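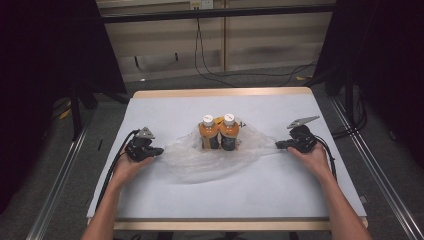 Home | News | Projects | Newsletter | Contact

The shopping bag test: can a machine put away the groceries yet?

From the June newsletter

Every few months a reader asks us when there will be a machine for the kitchen. Usually the question comes after a video in which a robot folds a shirt or wipes a counter very nicely. I have been writing this column for 4 years and I still give the same answer, which is that it depends what is on the counter. If it is a cup, then quite soon. If it is a plastic bag, please keep your hands ready.

I became interested in bags last winter at Wilska, the small packing company on the river road where I worked before I started writing. They put drinks and sauces into bags for local shops. Wilska bought its first automatic filling line in 1973, and parts of it still run every day except Saturday. The line fills bottles, closes the caps and puts on the labels, and it does this better than any person could. At the end of the line, however, there are people at a table. They open the bag, they put the bottles inside, they take out the ones that should go back. This part of the building looks the same as it did 50 years ago, only the chairs are more comfortable.

Why is it so? A bottle is an honest object for a machine. It has one shape, and it keeps this shape when you touch it. You can measure it in the morning and use the same number in the evening. A thin bag has no shape of its own. It takes a new one each time somebody moves it, it sticks to itself, and it lets the light through in some places and throws it back in others, so that a camera has difficulty to say where the bag ends and the table starts. The opening, if you are looking for it, can be anywhere.

In this field there are now two ways of working on the problem. The first is to avoid it. The company Bindaro sells a packing cell where the bag comes on a roll, already half open, and air is blown into it, and the product falls in from the top. It is a good machine and I have nothing bad to say about it. But it is not useful in a kitchen, where bags come from the shop in any condition.

The second way is to learn it from people. The Ilard project, which many of you know from our spring issue, works like this. A person does the chore with simple two-finger grippers in place of fingers, many times, and the recordings are used to train the machine. I like this method because it is modest. It begins with the chore as it is, with the wrinkles included. It also teaches the person something. I tried to take up a bag with two hard fingertips and I felt like a small child with chopsticks. With my own hand I rub the film a little between thumb and finger until the layers separate. I have done this all my life and never noticed it.

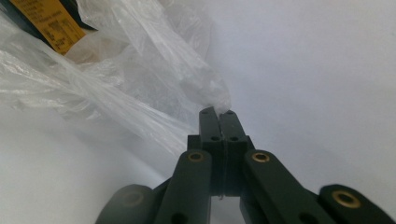 Two fingertips closed on a gathered point of thin film.

Pinching is the easier half of the work. When the bag is already bunched, there is a lot of material in one place and the fingers will find something to hold. The harder half is to know how many layers you have. For opening a bag you want one layer. For closing it you want all of them. For pulling it out from under two full bottles you want enough that it does not tear, and you must pull slowly and low, or the bottles will come along with it. A person decides this without a thought, mostly from the feeling in the skin. A plain hard fingertip does not have this feeling, and the camera must do the work in its place.

So what is my answer this year? I made a small list of 24 chores in my own house and asked myself for each one if I would leave it to a machine and go out of the room. Moving bottles from the table to a shelf, yes, I think I would. Taking plates from a rack, yes, if they are not my mother's plates. Anything with a bag, a cloth or a wet sponge, I would like to stay and watch. For the shop floor I would say a little more, because there the same bag comes again and again, and a machine which fails once in a while can call a person.

Kang, who make the lifting tables that Wilska uses, have told their customers that a bag-opening station will be offered "when it is ready." I found this a very good sentence. I will visit them in the autumn and write what I saw, also if the bag wins.

If you work at a packing table and have your own way of opening a difficult bag, please write to us. Blowing into it is already known. Licking the finger also, and Wilska does not allow it.

Shared 24 times | 4 comments

Contact the newsletter | Copyright, all rights reserved | Back to top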